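In Praise of the Plain Maple Board

I will happily talk your ear off about work surfaces, so consider yourself warned! My favorite one in the whole building is a slab of glued maple strips, pale as shortbread, and I think every classroom and kitchen table in town should have something like it.

We bought ours from Kovačević, a small shop that mostly makes cutting boards, and I expected the children to ignore it. They already had foam mats, felt mats and a printed mat with roads on it. Within 3 weeks the printed mat was living behind the radiator, and the board was where everyone wanted to build.

Why? Color, for one thing. Put a red block on a patterned rug and it disappears into the noise. Put it on maple and it practically sings. Eleni Karagiannis, who teaches the 7-year-olds at Clekinley, thinks it's more about sound (that lovely clack when a block lands on its flat side), and I'm willing to share the credit.

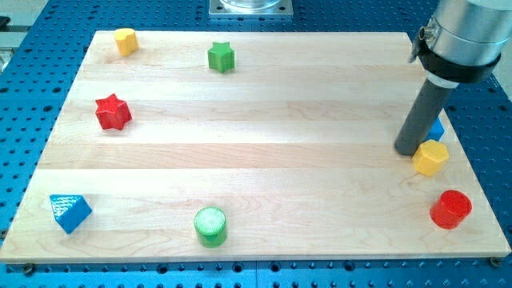 And please, buy the odd shapes! Cubes are wonderful, but a star makes you think about which way is up. Stand it on its end and it's a tower with pleats. Lay it down and it wants to be a gear, or a cookie. I would trade a bucket of 50 cubes for a handful of stars in good strong colors and never look back.

Leave the middle of the board clear, too. Push the pieces out toward the edges and a child sees an open space waiting for something, and so, I admit, do I.

Last updated in February
Contact: Jasmina Angelovski, Room 203
© Prerkska
Back to top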